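Dravero washing-up station: progress report for June
Prepared for the Hegarty fund by Elli Heinonen

Dear all,

Thank you for your patience with us this month, and for the kind note after the last report, which I pinned up over the workbench. June went mostly on upkeep, and I'm glad to say the station is in better shape than it has been since we moved in.

The two hand-held grippers came first. Both were stripped, cleaned and put back together, and we changed the finger pads on the left one, which had worn smooth along one side. The new pads are from Zarel and a touch softer than the old ones - so far I like them very much. We also reprinted the marker cubes. The old prints had gone gray at the corners and the tracking kept dropping out whenever a wrist turned toward the faucet.

Calibration now gets done every Friday morning before anyone picks up a glass. It takes 10 minutes if the cables behave. Our log stands at 2574 recorded runs, and I have started writing the pad changes into the same file, so that we can look back and see which runs were made with which pads.

Most of the sessions are still glassware at the small basin, with a gripper in each hand. 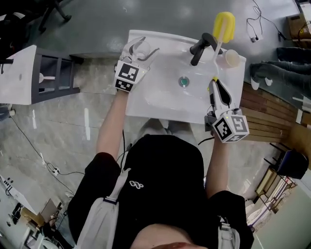
Clear glass held in the left gripper at the back of the basin, right gripper at the front edge.

Two things are still open. The Fakitz charger cuts out when both packs are on it, so we charge one at a time and lose part of the afternoon. I have asked for a replacement and will chase it again. I would also like to get the power strip up off the floor, and the bracket for that is on order - a small expense, and it fits inside the upkeep line you already approved.

With warm thanks from all of us,
Elli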